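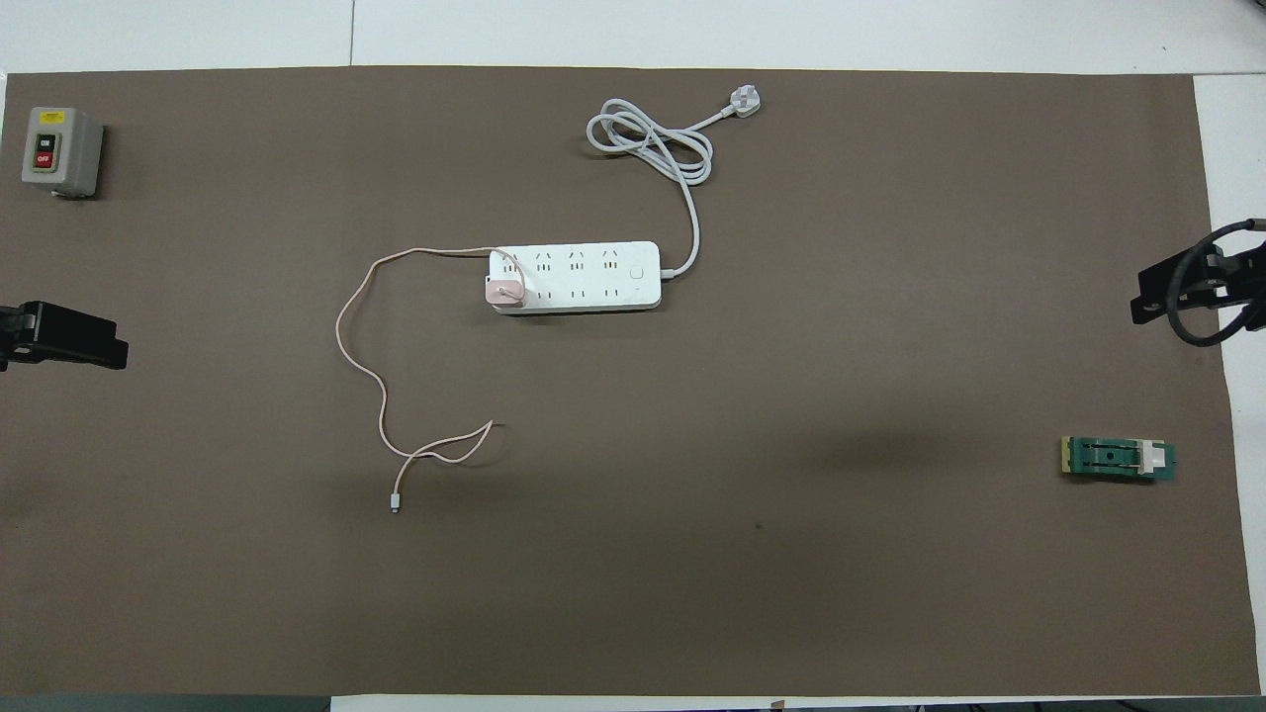 Should have been done years ago, one reader in Stevby told us this morning — her building still has a single wall socket per bedroom and everything runs off extension leads, kettle included.

Search this site Go

Free home socket checks are coming to Stevby from September. Ondora, the power company for Drernau and the villages round it, confirmed it late yesterday after a trial in the Tang district. Checks take half an hour. No charge, tenants and owners both.

The trial covered 1,664 homes. In 422 of them the inspectors found a lead carrying more than it was rated for, mostly heaters and tumble dryers. Another 101 had one lead plugged into a second lead, sometimes behind a sofa or under a rug. Ondora says that is the one it worries about most. No word yet on how many were put right afterwards, we have asked.

Older blocks go first. Tang was mostly built before anyone had a dishwasher, and a lot of Stevby is the same age. Landlords will get a letter if the inspector finds a fault in the fixed wiring, but wont be fined on a first visit. Tenants' groups wanted that tougher. Ondora says fines are a matter for the council, the council says it is looking at it.

Extra sockets are not part of the deal. A grant of some kind was talked about last year and seems to have gone quiet. What people do get is a replacement lead if theirs is damaged, up to 1,000 of them across the district, first come first served.
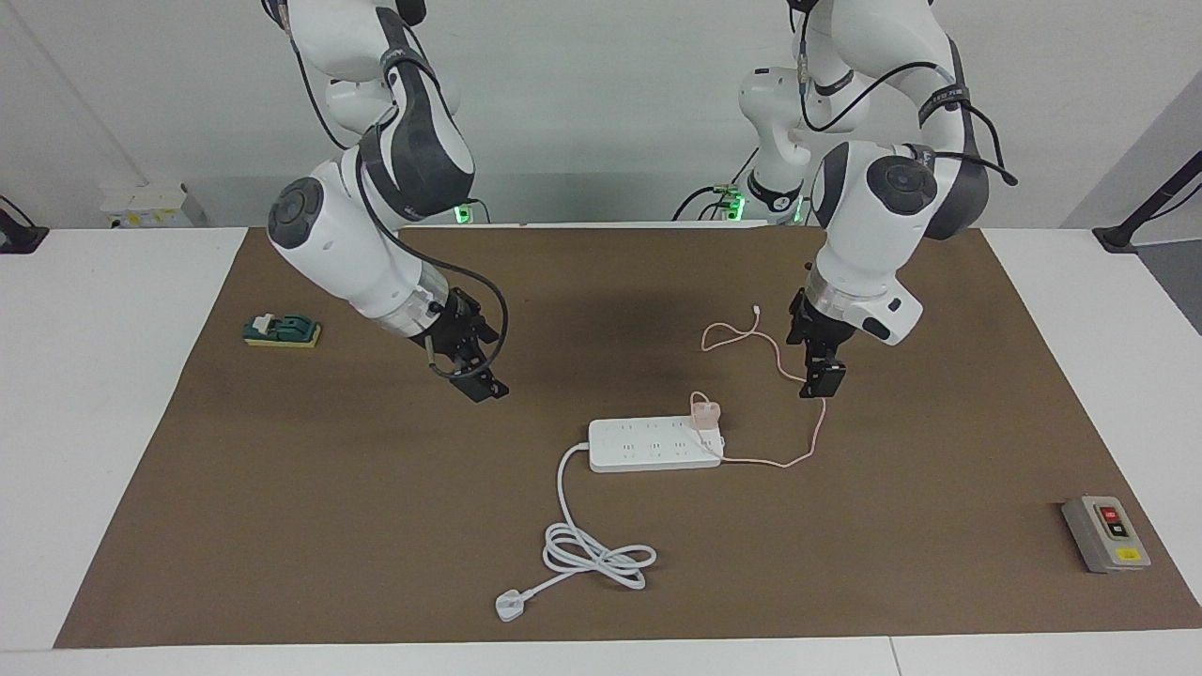
Cables are the other half of the leaflet going out with the letters. Dont run them under carpets, dont staple them to skirting, dont use a coiled lead for a heater without unwinding it fully. And no sharp bends near the plug or the joint. A wide loop is kinder to the wire, like the long black cable curving round the wrist of the arm on the left of the picture. If the outer cover is split, bin it, tape is not a repair.

Booking opens by phone and at the Ondora counter in Drernau. Evening slots available, no Sundays. Tang homes missed in the trial can apply again.

Last updated: Wednesday, May 2, 2018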